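Introduction to Parliamentary Practice
Handout for Unit 4: Party discipline and the work of the whip

Reading before class: chapter on party groups in the course reader, and the short extract from the Skudov standing orders. Please bring both on paper.

1. What we want to understand

In the last unit we looked at how a bill moves through a chamber. We spoke about readings, committees and amendments as if every member decides alone. In practice most members vote with their party most of the time, and this is so regular that newspapers report it only when it fails. The question for this unit is how this agreement is produced and who does the daily work.

The person with this task is usually called the whip. The word came to politics from hunting in England, where the whipper-in kept the dogs together with the pack. Students sometimes conclude from the name that the work consists mainly of threats. Threats exist, but they are a small part. A whip who must threaten often is already in a weak position.

2. Basic terms

Whip (person): a member chosen by the party group, or appointed by its leader, to organize attendance and votes.

Whip (document): in the British tradition, the weekly notice sent to members with the coming business. Each item is underlined one, two or three times. Three lines mean that attendance is required and that the member is expected to vote with the party.

Pairing: an agreement between two members of opposite sides that both will be absent from a vote, so that the result does not change. In most chambers it is informal and is not written in the rules.

Free vote: a vote where the party gives no instruction. Typical subjects are questions of conscience, but also internal matters of the chamber.

Whip count: the list, made before a vote, of how each member is expected to vote. We return to this in section 4.

Withdrawal of the whip: exclusion from the parliamentary group. The member keeps the seat but sits without a party. Please do not confuse this with the loss of the mandate, which is a much more serious matter and in many constitutions not possible for such a reason.

3. Three chambers for comparison

For the exercises we use our model country with its three assemblies. You know them from Unit 2, but I repeat the main facts.

The assembly of Skudov has 82 seats and two large party groups. The majority is small, so each absence matters. The whips there are strong and the members complain about it regularly.

The assembly of Wurnau has 400 seats, elected by proportional representation from party lists. The party decides who stands high on the list at the next election. A member who votes against the group knows that the list will be written again before long. The whip in Wurnau does not need to say very much.

The council of Lau has 20 seats and no formal party groups at all. Members know each other well. Coalitions are made for one question and disappear after it. It would be wrong to say that Lau has no discipline. A member who breaks a promise there will find it hard to get support for the next proposal, and everybody will remember why.

Compare these three cases with regard to (a) the size of the majority, (b) the electoral system and (c) the size of the chamber. Which of the three factors explains the most, in your opinion? There are good arguments for (a) and for (b). I have read few convincing answers for (c) alone, but you are welcome to try.

4. The whip count

The count is the central instrument. Before an important vote the whips speak with each member of the group and put the answer in one of five columns: yes, leaning yes, undecided, leaning no, no. Some groups add a sixth column for members who did not respond.

The difficulty is that members have reasons not to answer truthfully. A member who says "undecided" receives attention. The leader calls, a minister suddenly has time for a meeting, and a road in the district may appear in the budget. For this reason an experienced whip knows the voting history of each member and treats the word "undecided" with some caution.

The opposite case also happens. A member says yes in order to be left in peace and then does not appear for the vote. In the Skudov standing orders (see the extract, article on attendance) absence without notice has no consequence except a note in the record. Think about whether this rule helps the whips or makes their work harder.

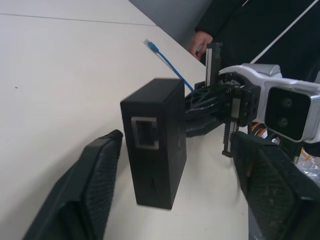 The whip's office also has a second function, and textbooks often treat it too briefly: it carries information in both directions. The leadership tells the members what is planned, and the members tell the leadership what they and their voters will not accept. If only the first direction works, the leadership learns about resistance on the day of the vote, when it is too late to change the text. I like to compare such an office with a small black network box whose Ethernet port is empty: it can stand upright on the table and look quite correct, but with no cable in the socket no message is going through that port. In Wurnau the spring budget of our case study failed in exactly this way. The group leaders had sent every document in good time, and no whip had asked the members from the coastal districts what they thought about the harbor fees.

5. Instruments of the whip

It is useful to put the instruments in order from soft to hard. In the literature you will find different lists. The one below is sufficient for this course.

Information. The member receives a summary of the bill and arguments for use at home. Many members have no time to read every bill, and they are thankful for a good summary. This gives the author of the summary a certain power.

Services. Office rooms, speaking time, travel with delegations, help with a member's own proposal.

Committee seats. In most chambers the party groups fill the seats which belong to them. A member from a farming district who wants to sit in the agriculture committee will think twice before he or she votes against the group.

Persuasion by colleagues. Often the whip does not speak with the member directly but asks a friend of the member to do so.

Withdrawal of advantages. The same things as above, taken away.

Exclusion from the group. It is rare, because the group loses a vote by it. In a chamber like Skudov it can cost the majority.

6. New tools

Many groups today send the weekly notice to the telephones of the members through an application, and some of them publish a part of it for everyone. The schedule of votes, the text of the bills and the result of each vote can then be followed by citizens in the same hour. Two questions arise from this.

First, what happens with the part which was formerly internal? If the notice is public, the strength of the instruction is also public. Some groups therefore keep two notices, one open and one closed. Ask yourself whether the open notice is then still a whip in the sense of section 2.

Second, does quick information change the behavior of members? The student project Zalus, which some of you know from the seminar on open data, collected the voting times in our three model assemblies. It found that late changes of the schedule became more frequent after the applications were introduced. The authors explain this by lower costs: a change which earlier needed many telephone calls now needs one message. I find the explanation reasonable, but the data cover one session only and you should cite them with care.

7. Arguments for and against strong discipline

For: voters choose mainly between parties, and they can hold a party responsible only if it acts together. A government with a reliable majority can plan. Single members are better protected against pressure from interest groups, as they can say that the decision belongs to the group.

Against: the member represents a district, and its interests may differ from the party line. Debate in the chamber loses its meaning if the result is known before. Power moves from the elected members to a small leadership.

Please notice that both sides speak about responsibility to the voter, but they have a different voter in mind. In your essay you should say clearly which one you mean.

8. Exercises

Exercise A. You are the majority whip in Skudov. Your group holds the smallest possible majority, and two members are leaning no on a school finance bill. Write a plan of one page for the last day before the vote. Use at least three instruments from section 5 and explain their order.

Exercise B. Rewrite the article on attendance in the Skudov standing orders so that absence has a consequence. Then write one paragraph against your own proposal.

Exercise C. Explain why pairing is difficult in Lau.

Exercise A is to be handed in on paper at the beginning of the next class. B and C will be discussed in groups. For the essay, the deadline is the end of January, and the list of topics is on the course page.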